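Scuffs on a matt grey-green table top, what shifts them?

Forum: Home and Workshop > Surfaces and Finishes

lowgate_74
Started this topic

Looking for advice on a large table we use for sorting and packing. The top is a pale grey-green with a matt finish. I don't know what it is made of. It came with the unit at Pritelbridge when we took it over and there was no paperwork with it.

It has picked up a lot of dark grey scuffs, mostly short diagonal strokes in one area, plus a longer faint one going across the middle. They look like something has been dragged over it. I have tried washing-up liquid and warm water with an ordinary cloth. That took off the general grime but the marks look much the same as before.
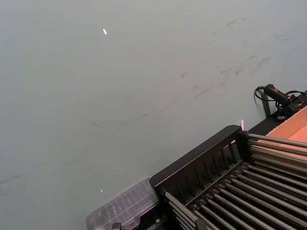
Top right is the worst of it. Black rack is on that side.

The table is 712 mm high if that helps anyone identify it. I would like to get the marks off without leaving a shiny patch, as I did that to a desk once and it looked worse than the marks did.

What would you try first?

marrowfat
Reply

Melamine sponge, the white block sort, damp and with hardly any pressure. It will have most of those off in a couple of minutes. Rinse afterwards.

Ville Heiskanen
Reply

I would not start with a melamine sponge on a matt top. They are a very fine abrasive and on a matt finish you can end up with exactly the shiny patch he is trying to avoid. I fitted out a sorting room at Kirnska with matt tops and we had to replace one after the cleaners had been at it with those blocks for a winter.

Order I would go in:

Dry pencil rubber first, the soft white kind. If the mark is material left behind by whatever rubbed against it, a fair bit will lift.

Then isopropyl alcohol on a cotton cloth, tried on the underside or a back corner before anywhere that shows.

Then the sponge if you must, on one small mark, and leave it to dry before you decide.

marrowfat
Reply

A winter of daily scrubbing isn't the same as doing it once. I've used them on matt kitchen doors for years and you cannot tell.

Ville Heiskanen
Reply

Kitchen doors are upright and you look at them straight on. A table is flat under a light and you see every change in sheen from the far end. Try it on yours and look along it low down.

tinsnip
Reply

Before cleaning anything, what does the rack stand on? If it has bare feet or a hard bottom edge and gets pushed about loaded, that could be your culprit and the marks will be back in a month. Turn it over and have a look. If there is grey or black coming off on your thumb, there's the answer.

lowgate_74
Reply

It has no feet that I can see, just the bottom edge. It does get pushed about, usually with things in it. I wiped my thumb along it and there was a bit of black but that could be ordinary dirt.

The clear plastic box gets slid around too.

tinsnip
Reply

Stick-on felt for the rack, then. Or the thin clear bumpers, which don't pick up grit the way felt does. Felt with grit in it is as bad as no felt.

Check the box as well. Clear plastic is usually hard and a moulding line on the bottom can scratch.

pegandline
Reply

What are the white dots? There is one near the top and a smaller one by the box. If those are chips in the surface I would stop wiping alcohol over it until you know what is underneath. If it has a board core and the liquid gets in, it swells and then you have a proper problem.

lowgate_74
Reply

I hadn't noticed them. Could be paper, there is always a bit of that about in here. I will run a fingernail over the table tomorrow and see.

oldshed
Reply

I'd leave the lot alone. It's a working table. Ours at the Lis depot is far worse than that and it does the same job it did when it was new. Put your effort into something people will notice.

lowgate_74
Reply

Fair enough, but we have visitors in September and it is the first thing you see when you come in the door.

oldshed
Reply

Put a cutting mat over it for the day then.

lowgate_74
Reply

Update. Went over it with a fingernail and couldn't feel a chip or a dent anywhere, so I'm taking the white dots as bits of paper or similar.

Tried the pencil rubber as Ville said. It took the thin lines off almost completely. The blotchier marks went lighter but are still there. It makes a lot of crumbs, so have a brush handy.

Alcohol on the back corner did nothing bad, so I did the worst area with it and two more of the big marks came away. I'd say about 50 per cent of the original marks are gone. The long faint one across the middle hasn't moved at all and I think that one is a scratch.

Ville Heiskanen
Reply

Sounds like it. A scratch in a matt top won't clean out. Leave it be. You will stop seeing it once the dark ones are gone.

marrowfat
Reply

Try the sponge on one of the blotches. One. Light as you like.

lowgate_74
Reply

Did one, near the edge where it gets covered. The mark went. There is a very slight difference in the sheen if you get down level with the table, none from standing. So you are both right, I suppose. I'm going to do the three darkest and stop there.

Clear bumpers ordered for the rack. The pack is from Altirov and they are supposed to be low enough that it won't rock.

pegandline
Reply

Degrease the rack before you stick them on or they will be off in a week. Same alcohol will do.

tinsnip
Reply

And tell whoever uses it to lift the rack when they move it. Bumpers wear through as well.

lowgate_74
Reply

Will do both. I'll post again once they have been on for a bit.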